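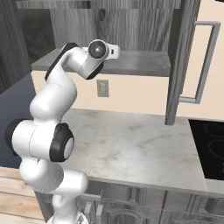
White robotic arm with black joint caps (computer render)

Hitdale Town FC – Supporters' Questions

Matchday

What time do the gates open?
Ninety minutes before kick-off for league games, an hour for cup ties and friendlies. The turnstile on Konine Road opens last and shuts first, so if you like a queue, that's the one.

Can I pay on the gate?
Yes, cash or card. The card reader at the away end depends on a phone signal that comes and goes with the weather. Bring a tenner in case.

Is there segregation?
Only for the derby and for any cup tie where the police ask for it. Otherwise home and away fans share the covered side, and you change ends at half-time if you want to stand behind the goal we're supposed to be attacking.

How many does the ground hold?
The official capacity is 3,000, of which 165 are seats. We have been close to it once, when we drew a league side in the first round proper and lost 5-0. Everyone you meet in the clubhouse was there.

Can I bring my dog?
On a short lead, anywhere except the seated stand. Dogs get in free. Dogs that run on the pitch get a mention in the match report.

Where do I park?
There are 80 spaces behind the Després End and they've usually gone by two o'clock. After that it's the retail park, which allows three hours and means it. Please don't use the crescent opposite. The residents have our number and ring it.

What happens if the game is called off?
Pitch inspections are normally at 10.30am and we post the result straight away. If a match is abandoned before half-time, your ticket is good for the rearranged game. After half-time, you've seen most of a football match and we call it quits.

Why is it always our pitch that's waterlogged?
It sits at the bottom of a hill. The drain by the far corner flag was relaid in the summer and has been a great help to the other three corners.

Season tickets

When do they go on sale?
Early bird prices run until the end of June. You can buy one right through to December at a reduced rate, and a few people do, mostly after we win away.

Does it cover cup matches?
League home games only. You do get first go at cup tickets, for 48 hours, before general sale.

I've lost my card. What now?
Email the ticket office and we'll print another for a small charge. If you then find the first one in your other coat, it won't work. Please don't argue with the turnstile about it.

The team

Who picks the side?
The manager, Murray Penner. He does read the suggestions left in the box by the tea bar, and says the handwriting is better than it used to be.

Why do we play a back three?
Because we had four centre-halves and one left-back, and the left-back did his hamstring. It was meant to last a fortnight – that was two seasons ago.

Can I watch from abroad?
Home league games are streamed on Skonex where the rules allow. Commentary is by two lifelong supporters, so you may want to check the score elsewhere.

How do I book a mascot place?
Mascots should be between five and twelve. Book at least three weeks ahead and tell us the kit size. We've had several requests from adults and the answer is still no.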